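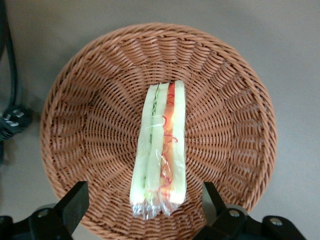 Éloge de la corbeille

Je voudrais prendre la défense d'un objet dont on parle peu, la petite corbeille ronde en osier. Chez nous, le goûter du vendredi se tient autour d'une table brune que Xolani Coetzee dresse toujours un peu trop généreusement, et je ne m'en plains pas, bien au contraire ! On y vient pour bavarder, on y reste pour grignoter, et l'on finit par regarder les contenants autant que leur contenu.

Car enfin, un sandwich sous plastique n'a rien d'un festin. Posé à même la table, il sent la gare et la correspondance manquée. Couchez-le au fond d'une corbeille tressée, avec ses tranches pâles et sa bande orangée bien visibles, et le voilà presque attendu — presque offert, même. L'osier arrondit tout. 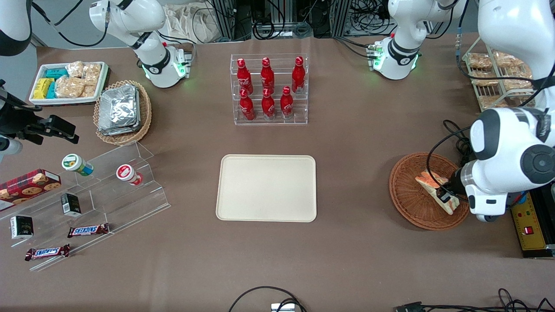 La table du goûter, entre corbeilles, plateaux et présentoir.

J'entends d'ici mes amis partisans de l'acrylique transparent. Je leur accorde que six bouteilles de Coca-Cola sur deux niveaux, cela se voit de loin et se range sans effort. Mais on se sert dans un présentoir comme dans un rayon, en vitesse, tandis qu'on se penche sur une corbeille, on hésite, on demande au voisin s'il en veut la moitié. C'est pour cette petite hésitation que je continuerai, en novembre comme en plein été, à réclamer de l'osier sur nos tables, quitte à secouer les miettes coincées dans le tressage une fois tout le monde parti.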